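Review: the Prornness desk-tidying package, or 42 minutes I could have spent tidying
By Ronja Hovland
25 April 2020

Two stars out of five. One of those is for the books.

I review office furniture for a living, mostly chairs and standing desks, and I came to the Prornness package the way I'd come to a filing cabinet. I wanted to know if it would do the job. The job is clearing a desk at the end of the day. Books go together in one place, the tablet or notepad goes in a slot, and the cleaner can wipe the top without moving anyone's stuff. A ten-year-old can do it if you threaten the Wi-Fi.

Prornness doesn't make robots. It makes software that is supposed to teach somebody else's humanoid to do chores, and it sells that software to offices and small workshops by subscription. The firm's sales sheet lists desk clearing, shelf restocking, and something called "surface reset," which Panya Suwannarat, who handles customer demos, told me means desk clearing. I asked why it was on the list twice. She said the sheet was being revised.

What I tested

I spent an afternoon at the Erora office, where they have been trying the package for most of April. Erora packs and ships printed catalogs, so it has plenty of desks and plenty of paper to put on them. Sombat Yensuk runs the place and agreed to let me give the orders, on the condition that I didn't touch the settings. I didn't want to touch the settings. If I have to adjust a product to make it clear a desk, I'm halfway to clearing the desk.

I asked for the same thing each time. Stack the books near the back of the desk, then put the flat thing in the file organizer on the table behind. I did not scatter pens or leave a coffee cup lying around. I thought that was generous of me.

Books

It can stack books. Paperbacks and hardcovers both went down flat, one on another, and the pile was straight enough that I'd have left it alone. It is slow about it, with a long pause before each grab that made me lean forward in my chair the first few times and check my messages after that. If you are paying by the hour for anything, you'll feel it.

Thin books are a problem. A stapled booklet slid away from the fingers over and over until Sombat picked it up himself. I've seen the same trouble with a cheaper product called Fununis, a one-arm unit that clamps to a tabletop, so I won't hang it all on Prornness. Flat things on flat surfaces are hard to pick up. I struggle with credit cards on a glass table myself.

The file organizer

This was the part I cared about. Anyone can make a pile. Putting a thin, flat item upright into a narrow slot is closer to what real office work is like, and it's also the bit the sales sheet brags about.
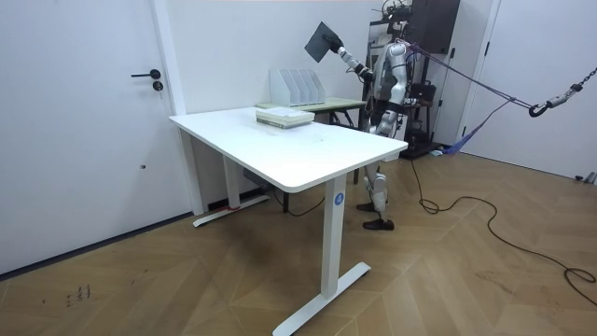
Books stacked at the back of the standing desk, and the board still in the air at the far end.

My trouble is with the path it takes. You or I would slide the thing across the desk, tip it up and drop it in. The robot prefers to hoist it high by one corner and think about it up there, and I found myself watching the corner more than the slot. If that were my tablet, I would be standing underneath with a pillow.

It made the slot on two tries. On the others it bumped a divider and stopped, which I'll admit is better than pushing. Chaiwat Noiphan, the engineer on the project, said the stopping was deliberate and that he was prouder of it than of the successes. I can see his point, and I'd still like the desk cleared.

My best complete run, books and slot together, took 42 minutes including resets. I then put everything back where it had started and did it by hand, and I didn't bother timing that.

What it needs around it

Buyers should look hard at this part. The sales sheet talks about a robot that "joins your team." At Erora it spends its shift on suspension lines running up to a hook and chain, with a black metal stand behind it and a long cable across the herringbone floor. You give up most of a small room to it. I asked Panya when the lines come off and she said that depends on the site. I asked which sites. She said she'd email me - she hasn't yet.

None of this is a scandal. It's sensible to tie up something heavy that walks. But I have reviewed desks that needed less floor space than this thing's safety arrangements, and those desks held up a monitor all day without supervision.

Support and cost

Support is good. Chaiwat answered every question directly, including the rude ones, and the log he keeps is readable by a normal person. The subscription is priced per task, in blocks of 100, and a failed attempt counts against your block unless you file a form. Sombat has filed a lot of forms. I think that is a bad policy and I told Panya so.

The manual runs to 122 pages. The section on cleaning the grippers is clear and useful. The section on lighting contradicts itself about window blinds.

Who should buy it

Labs, maybe, and companies with a spare room and a reason to learn how these systems fail. A shop floor where the same item comes down the same line all day might get something out of it too, though I'd look at Chantharasri first. Their fixed sorting bench has no legs and no ambitions, and it was still running when I left their warehouse last time.

For a home, no. Edivaldo Xavier, who edits my column, asked me to say if I'd let it loose on my kitchen table. I keep my grandmother's plates on my kitchen table.

Good: careful with books, stops when it hits something, honest engineer.
Bad: slow, wants a whole room, nervous-making with anything flat, failed tries cost money.

I've asked to go back after the next software update. Sombat says I'm welcome any time after lunch, and to bring my own tablet. I'll bring a clipboard.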